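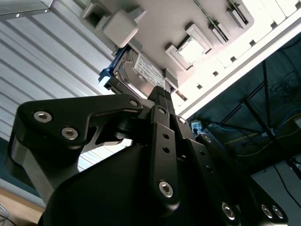
May 16, 2026

Desktop teardown, Skedham batch, continued. Goal is the same as before: get the drives out, log them, and have the cases stripped before the metal pickup.

Drives first. Label text gets copied to the sheet before anything else happens to the drive, serial and model both. The print is tiny and the desk lamp glares off the metal top, so tilt the drive and read it from the side. Two I got wrong last time were an 8 read as a B. Minttu Valtonen caught them when she reconciled against the Kemppainen list.

Log so far: 17 on the list, 14 out and entered. The remaining three are in cases with a riveted cage and will need the drill. Leaving those until the bench vise is free.

Removal order that works:
Power cable off, then data cable. Pull on the plug, not the wire.
Side screws next, near side before far side. Coarse thread, keep separate from the optical drive screws.
Slide the drive out level. If it binds, check for a leftover screw before pulling harder.

Screws in the Nestine cases were overtightened. Stripped one head, got it out with the rubber band trick on the second try. The worn bit is in the scrap tin now, please don't put it back in the set.

Time per case is about 60 minutes with the front bezel included, which is too long. Most of that is the bezel clips. They snap when cold - cases should come in from the loading area the evening before. Will time the next two without removing the bezel and see if the scrap buyer minds.

Storage: drives go label up in the Mosen crates, foam between layers, no loose stacking. Crate 2 is full and closed. Crate lids are marked with tape on the short side so they can be read on the shelf.

Wiping is a separate job and not started. None of these drives leave the room until it is done and signed off on the sheet.

To do: new PH2 bit, more foam, ask Minttu whether the October batch used the same sheet or the old one.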